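Forneo Residents Asked to Apply Ahead of Time for Permission to Be Upset

Salinas Street Neighbors will challenge the city's new public assembly ordinance and has, in keeping with it, filled out the form

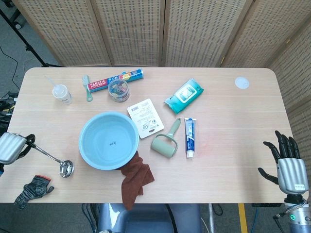 What the group is asking for

FORNEO, 30th August. Salinas Street Neighbors, the residents' group formed after the May sit-in at Stollex Plaza, today called on the Forneo City Council to repeal its Public Assembly and Orderly Gathering Ordinance, drop the 39 citations handed out under the rule that came before it, and publish the city's contract with Ratis, the private security firm hired to decide what counts as a gathering.

The group will march from the foot of Salinas Street to City Hall on the evening of the next regular council session. It has applied for a permit to do so. The application was sent back once for being written in blue ink.

"We want to be fair to the city," said Atif Chaudhry, a spokesman for the group. "They have said many times that they welcome peaceful protest. They would just like it to be smaller, later, quieter, and on the other side of the river."

What the ordinance says

The ordinance was passed by the council in a session that began with a tribute to the high school marching band, which would now need a permit to cross Main Street. It applies to any group that stands, walks, sits or "otherwise remains" on public property "for an expressive purpose." The term "expressive purpose" is defined as "the purpose of expression."

Organizers must file a written application at least 10 days before the event, pay a fee of $400, and name the persons responsible for the conduct of everyone who attends, including people the organizers have never met. They must also supply marshals in reflective vests, the text of any sign taller than a yardstick, and a statement of the "expected mood."

Salinas Street Neighbors asked the city clerk's office for guidance on the last item. The office replied that applicants should use their best judgment. The group wrote "disappointed." The office then asked whether this might change during the march, and if so, at which intersection.

The fee may be waived for groups that can show hardship. To show hardship, a group must submit audited accounts. The group keeps its money in an envelope, and no auditor approached so far has been willing to sign off on the envelope.

Spontaneous gatherings, meaning those held in response to news, are allowed under a separate section. They too need 10 days' notice.

What happened in May

The trouble over public assembly in Forneo goes back to the closing of the Stollex Plaza bus shelter, which the city removed one night in spring without telling the people who used it. Riders who came for the early bus found a patch of fresh concrete and a sign thanking them for their patience. Letters were written. A meeting was promised, then moved, then held in a room whose door was locked from the inside by mistake.

In May, residents brought folding chairs to the place where the shelter had been and sat down in them. They stayed through two evenings. There was singing, of a standard the group does not wish to defend. Traffic was slowed on one lane of Salinas Street, mainly by drivers who wanted to know what was going on and, once told, often parked.

On the second evening, officers and contract guards cleared the plaza. People were cited for blocking a walkway, for failing to leave a walkway, and in several cases for both, a feat the group's members are still trying to picture. Chairs were taken as evidence. They have not been returned, and the property desk has told callers that they are being "processed."

The city has described the evening as "a resolution." The people who were there have other words for it, some of which would have to be submitted ahead of time under the sign provision.

"My aunt got a ticket for obstructing a bus stop that no longer exists," Chaudhry said. "She asked the officer where the bus stop was. He looked around for quite a while. Then he wrote down the address of the bakery."

The Ratis contract

Under the new ordinance, the job of judging whether an event has stayed within its permit goes to Ratis, whose guards already look after the municipal parking garage. Residents who have used the garage will know their work.

The group filed a public records request for the contract in June. It received a cover page, a page headed "This Page Intentionally Left Blank," and a third page that had been blacked out from top to bottom except for the word "reasonable." A second request, for the meaning of "reasonable," is pending.

What the group would like to know is fairly simple. Who trains the guards? Who do they report to when an event is under way? If a guard decides that a march has become disappointed beyond the level given on the form, who hears the appeal, and is that person home at night? The group would also like to know why a city that could not afford to keep a bus shelter can afford to have its absence guarded.

A council member who supported the contract told the June session that oversight would be "robust" and that details would follow. The group has been following them since.

The four demands

Salinas Street Neighbors is asking the council to do the following before the end of the fall session:

Repeal the ordinance in full, including the mood statement and the part about yardsticks.

Dismiss the May citations and refund those already paid, along with the online convenience fee, which was not found convenient.

Release the Ratis contract in a form that can be read.

Put back the bus shelter at Stollex Plaza, or something under which a person can stand when it rains.

The group is also asking for the chairs. This is listed separately because members could not agree on whether it was a demand or just good manners.

The march

Marchers will meet at the foot of Salinas Street at 4 p.m. and walk to City Hall by way of Stollex Plaza, where there will be a short stop and some sitting. Speakers will include riders from the early bus route and several people cited in May. Remarks will be kept brief, since the council's public comment period allows each person two minutes and the group has been practicing.

If the permit is granted, the march will be held under the permit. If it is denied, the group has been advised by its attorney that citizens remain free to walk to City Hall on the sidewalk, one after another, on the same evening, for private reasons. Members have been encouraged to think of a private reason. Popular ones so far include paying a water bill, looking at the fountain, and fresh air.

People who plan to come are asked to wear good shoes, bring water, stay with the group and be civil to officers, guards and anyone shouting from a car. Folding chairs are welcome. Owners may wish to write their names on the underside.

Parents should know that the route is flat and that there are restrooms at the library until closing. Dogs are fine. The ordinance has nothing to say about dogs, and the group would be grateful if this was not brought to the council's attention.

The city's position

The mayor's office has said that the ordinance "strikes a balance between the right to speak and the right not to be delayed." It has also said that most residents support it, citing a survey enclosed with the property tax bill. The survey asked whether respondents preferred "orderly events" or "disorder." Residents wishing to answer in any other way were given a line on which to do so, which ran just over an inch.

Salinas Street Neighbors has invited the mayor to walk at the front of the march. She has not replied, though her office did ask whether the invitation had been approved.

"We're easy people to deal with," Chaudhry said. "Give us the shelter and tear up the tickets and you'll never have to hear us sing again. I would have thought that alone was worth a vote."

About Salinas Street Neighbors

Salinas Street Neighbors is an unpaid group of residents, bus riders and small shop owners on and near Salinas Street in Forneo. It has no office. Meetings are held in the back of the laundromat and are open to anyone, with the understanding that somebody may need to get to the dryers.

Press contact

Atif Chaudhry, spokesman, Salinas Street Neighbors. Reporters can leave a message at the laundromat counter during opening hours. Interviews with people cited in May can be arranged on request. Copies of the ordinance, the permit application in both inks, and all three pages of the Ratis contract are available on paper at no charge.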